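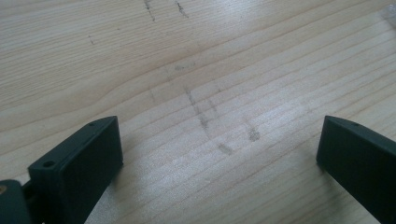
Worenley Table Tasks: Small Containers and Spoons

README, last edited February 21, 2024

What this folder covers

Worenley is a set of short tabletop activities using ordinary household things: lidded containers, cutlery and a few cups. This folder holds the container and spoon group. The cup group is kept separately under Trindeck and has its own README.

There are 70 activities in the group, split over 9 subfolders. Each subfolder covers one container and one spoon.

Table

All activities use a light wooden table. The top has a pale grain and has picked up grey smudges. Please don't sand or oil it. Marks on the wood are not labelled and have no meaning in the notes. If you are sorting stills by background colour, expect the same top to look cream, beige or nearly white depending on the glare.

Objects

Containers are listed by lid type (flat, domed, screw) and by the colour of the lid. Spoons are listed by size only. Anything that rolled onto the floor is logged as "off table" and the activity ends there.

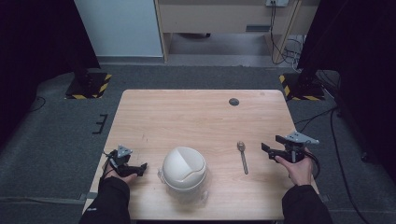 White container with domed lid, metal spoon to its right.

Activities

spoon_beside: move the spoon so it lies next to the container
spoon_far: move the spoon to the back half of the table
container_centre: move the container to the middle of the tabletop
swap_sides: container and spoon trade places

Those 4 names are fixed. Older notes from May use "spoon_near" for spoon_beside, and a few of the text files still have it.

Notes files

Every activity has one plain text note with the starting layout, the finishing layout and a comment. Left and right are always given from the near side of the table. "Front" is the edge closest to the person and "back" is the far edge. Chae-won Hyun wrote the first notes and Vitalii Harasym checked the wording.

Known problems

- 10 notes have an empty comment line.
- Container colour is spelled both "grey" and "gray" in the index. Search for both.
- The spoon size is missing from subfolder 9.
- Clear and translucent plastic is hard to outline against the pale wood. Kristine Baluyot's outlines for those are marked "rough".

Changes

Spelling of the lid types tidied up. Duplicate index removed. Layout terms moved out of the notes and into this file.

Contact

Questions about objects and labels go to Bok-nam Ban. For the index, ask Deok-su Na.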